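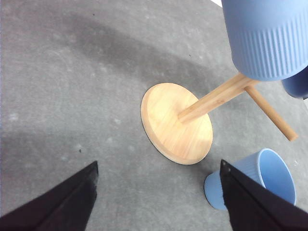
A tipped stand and ribbed blue pieces beyond the gripper's open fingers, from the wrist camera.

Baltolow has begun recording a new set of demonstrations for its two-armed robot, with a household job as the subject: putting cups on a wooden mug tree. The company plans to collect 3000 recordings and had more than 2000 stored as of Sat 5 November.

Each recording is made by a person who guides both arms through the task from a control station. The camera views and the arm positions are saved together, and a learning system is later trained to predict the next movement from what the cameras show.

Pak-hei Hsieh, who runs the collection, said the stand was picked for its pegs. A cup has to be turned, lined up and let go at the right height, and the stand can be knocked over if an arm pushes too hard.

"A bin is forgiving and a peg isn't," Hsieh said. "If you come in a little low, you move the whole stand."

Recordings that go wrong are labeled and stored with the rest. The team also makes a smaller group of recordings that start with the stand on its side – the operator has to deal with that before hanging anything. Hsieh said an earlier model, trained only on tidy starts, would keep reaching for pegs that were no longer there.
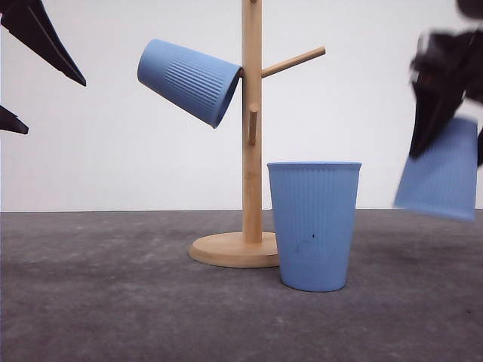
One cup on the stand, one beside it and a third in the gripper.

The views come from cameras at the wrists and a fixed one at the workspace. Operators work in shifts and change the starting layout after every nine recordings. Lighting is left alone for now, though Hsieh wants to vary it in a later round.

Labeling is done with Lomilard, an in-house tool that lets a reviewer mark the point where a grasp starts and where it ends. Hsieh said that step takes longer than the recording itself.

Drotumard, a partner on the project, will train a first model on the full set and test it with cups the system has not seen. Testing is due to start in December. Baltolow has not decided whether to release the recordings.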